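Review: Rovov Kitchen Trainer, home edition

I wash dishes for a living three nights a week and write about kitchen gear the rest of the time, so the question of when a machine will take over the sink matters to me more than most. The Rovov Kitchen Trainer is a piece of software that lets you put a simulated robot arm in a simulated kitchen and give it chores. You pick the room, the objects and the task, press run, and see how it does. A one-year license is $2,319, and I paid for mine in May through Prukari, which handles sales in this country.

Setup took me most of an evening. The installer asked for a graphics driver that was newer than mine, then asked again after I had updated it. The manual is a 13-page PDF and covers the menus well, but the section on writing your own tasks is thin. I ended up using the task files that come in the box and changing them a little at a time. If you have used Rulturgate's older warehouse package, the layout will feel familiar. If you have not, plan on a slow first week.

The chores are sorted by difficulty. Level one is picking up a thing and putting it down. Level two adds a container. Sink work is level three, and most of my time went there, clearing small items out of the basin and moving produce from one part of the counter to another. 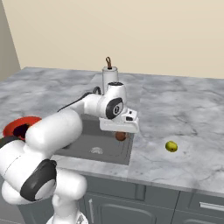
Each task starts from a short written command, and you can word it however you like. "Take everything out of the sink" worked less well for me than naming the item. With the name given, the arm finished 9 of 13 runs on the basic sink task. With the vague command it finished 6. A failed run usually ended with the gripper closing on air next to the item, then lifting and carrying nothing to the drop-off point with full confidence. There is a setting that makes it check its grip before it moves away. Turn it on. It should be the default.

Speed is the other problem. A person can empty a sink of small things in a few seconds without looking. The arm stops above the item, lowers, stops again, closes, and waits. You can raise the speed limit in the options, but then the misses go up too. I left it alone after the first few days.

The rooms are good. You get stone counters, cabinets with handles, a faucet, and enough clutter to make the tasks feel like a real kitchen. Lighting can be changed, and so can the position of most items. I would have liked more mess. My own sink at the end of a shift has forks under plates under a stock pot, with gray water over all of it, and none of the rooms I tried come near that. Water is missing from the home edition altogether. So is soap. That leaves out most of what makes dishes hard.

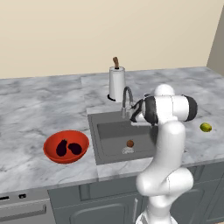

Judging a household robot by its easy cases is a mistake I have made before, so I spent the last week on the awkward ones. Round items are worse than they sound, as they roll when a finger touches them off center. Tight spots are worse still. The basin is deep and the faucet spout curves forward over it, so something small and brown sitting near the drain has to be reached with the gripper right in front of the spout. A person bends a wrist and does not think about it. The arm has to plan the whole route, elbow included, and on some runs it gave up and went back to its start position. When that happens you get a plain error message and a replay, and the replay is the best feature in the package. You can slow it down and see where the plan went wrong.

I also tried the sorting tasks, with fruit and vegetables going into a bowl. These went better. A wide bowl forgives a bad drop. The arm does not seem to care how it places things, so do not expect a nice arrangement.

Support was fair. I wrote to Rovov twice and had a useful answer to one of the two. The Sithole add-on, which brings in laundry and shelf stocking, costs extra and I have not tried it.

Can a machine do the chores yet? From what I saw, it can do single steps of them, slowly, in a tidy kitchen, if you tell it which item to get. Clearing one thing from a dry sink is a long way from a night's dishes, and a simulated kitchen is kinder than a real one. I would not put off buying a dishwasher.

As a tool for learning how these arms work, it is solid, and a school or a small workshop could get good use out of it. For a home user the price is hard to defend. There is a trial version with one room and the level one tasks. Start with that, and check your graphics driver first.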